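Policy trained on demonstrations stops just before the grasp. Is it the data or the method?

Posted in Robot Learning, 20/12/2024
Tags: imitation learning, bimanual, evaluation

Hello everybody. I ask for help with a result that I cannot explain well, and I have to write it in a report in January, so I want to understand it before.

We are a small group and we repeat a published style of experiment: a policy is learned from human demonstrations, it sees only the head camera and the joint positions, and it gives out short chunks of actions. The task is simple, put the fruit in the basket. We have two arms with five-finger hands, but for this task we train with fruit on the right side, so mostly the right arm works. We collected 70 demonstrations with the Güler teleoperation gloves. Training is with the Drollden code, almost with default settings. I changed only the chunk length, to 50 steps.

The loss goes down nicely and on the recorded episodes the prediction looks very close. On the real table it is different. In many trials the hand travels to the fruit in a good way, arrives beside it, and then it stays. The fingers do not close, or they close so late that the fruit is pushed. I tried a second training with another seed and the behavior is the same.
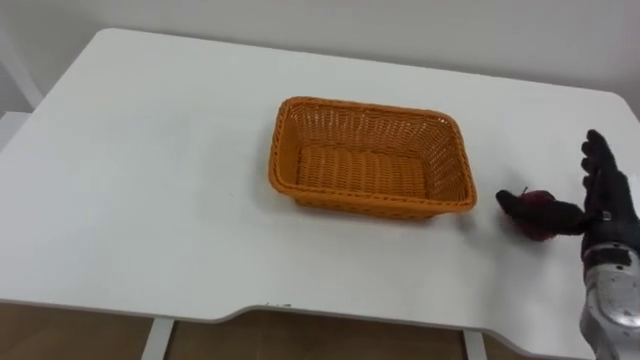

Brarker wrote me in the chat that I should throw away the word "success" from my table of results and score the stages separately: reach, contact, closed grasp, lift, release. If reach is nearly always good and closed grasp is nearly always bad, then it makes no sense to say the policy has such and such percent. I think this is a fair comment and I will do it, but it does not tell me why it stops.

My two ideas are these. First, our operators made a pause before closing the fingers, because with the gloves it is hard to feel when the position is good. Maybe the policy learned the pause and cannot leave it. Second, maybe the camera does not see enough at the moment of the grasp, because the hand comes between the camera and the fruit. How can I separate these two explanations without collecting everything again? Robot time is limited for us.

Sorry for my English and thank you for every answer.

Zimville_lab
34 votes, marked as accepted by the poster

I had this same behavior with a different arm, and in our case it was the pause. You can test it offline in one afternoon.

Take your demonstrations and compute the hand speed in each step. Mark every step where both the arm and the fingers are almost still. Then look where these steps are inside the episode. If they are collected before the finger closing, you have your answer, or at least a big part of it. The policy sees one observation, and for this observation the data says "stay" many times and "close" one time. A policy without memory will stay. When it stays, the next observation is the same, and so it stays again.

Then remove the still steps (keep a few of them, do not cut all, otherwise the motion jumps) and train again with the same seed. Change nothing else in this run. Please do not change the chunk length together with it, I did this mistake and afterwards I could not say which one helped.

For the camera idea, make a separate test. Put the hand by teleoperation in a good pregrasp position, with the fruit between the fingers and the thumb, and start the policy from there. Do it 12 times with small differences in position. If it closes from there, the view during the grasp is probably enough and the problem is how it arrives. If it does not close, the test is not so clear, because it can still be the pause. So first do the filtering and after that this test.

One more thing, about your offline result. Low error on recorded episodes says very little here. The finger closing is a few steps in a long episode, so you can be wrong exactly on these steps and the average stays beautiful. Plot the error of the finger joints alone, aligned to the moment of closing.

pale_gripper
9 votes

I agree with the filtering. I would add a wrist camera if your budget permits it. From the head, the thumb can hide part of the fruit, and the policy has to guess the distance from what remains. It is not the answer to your question, since you would need new demonstrations, but for the next collection I would not go without it.

Also check the chunk execution. If you predict 50 steps but execute only the first 2 and then predict again, you never reach the part of the chunk where the fingers close. Try to execute a longer part before the new prediction. It needs no training, you can try it today.

mkr_forum
1 vote

more data. 70 is nothing

Comment from the poster, under the accepted answer

Thank you, the plot was very clear. The still steps are in a heap just before closing, in nearly all the episodes of one operator and less in the other one. I had not separated the episodes by operator before. I train now with the filtered set. About the execution length: I checked, and yes, ours was very short. I will test it alone first with the old weights, then with the new ones, and I will write the stage scores under this post in January.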